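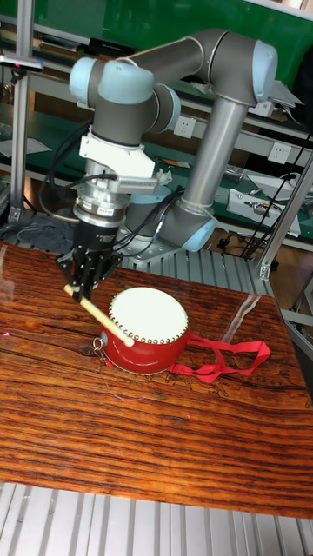

4.2 Contact timing and the stroke controller

The stroke is divided into three phases: approach, contact and release. In the first phase the arm follows a joint trajectory which the planner computes once per bar. Close to the drumhead we switch to a force-guarded motion, because the height of the skin is known only to within 3 mm. The switch is made by the Plustar scheduler, which also keeps the musical clock.

Figure 4. The stick tip at the edge of the drumhead, with the stick held in the gripper fingers.

The grip presents a difficulty of its own. The stick is held at an angle, so a small rotation between the fingers moves the tip sideways and changes the moment of contact. We therefore estimate the stick angle again after every 20 strokes — the model of Bùi, which assumes a rigid grasp, does not include this step. The correction is added to the wrist joint only.

We recorded 600 strokes with the correction and 246 without it. The second set is smaller, as the Padholm logger stopped during the last run and we did not repeat it. Both sets use the same force threshold. Strokes in which the guard was triggered before the planned contact phase are kept in the data and are treated separately in Section 4.3.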